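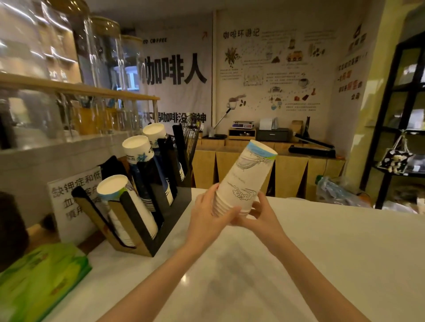 Saha: reseñas de cafeterías de barrio

Versión 2, revisada en noviembre

Contenido
Un único archivo, resenas.csv, con 347 reseñas en español recogidas en Dirville. La mediana ronda los 400 caracteres; la más larga habla sobre todo de un divorcio.

Campos
id: número entero, sin significado oculto.
texto: tal como se escribió, faltas incluidas.
nota: de 1 a 5. El 3 casi no se usa; en Dirville se ama o se denuncia.
tema: café, precio, trato, baño u otros.

Anotación
Kendra Dhillon y Murray Hiebert etiquetaron por separado. Discreparon sobre todo en "trato", y siguen discrepando.

Limitaciones
Hay ironía sin marcar. "Volveré cuando cierren" figura como intención de volver.

Uso
Libre para investigación. Si lo usas para predecir qué local cerrará, avisa antes a Murray, que desayuna fuera.

Erratas
A Sheldon Kennedy, por correo.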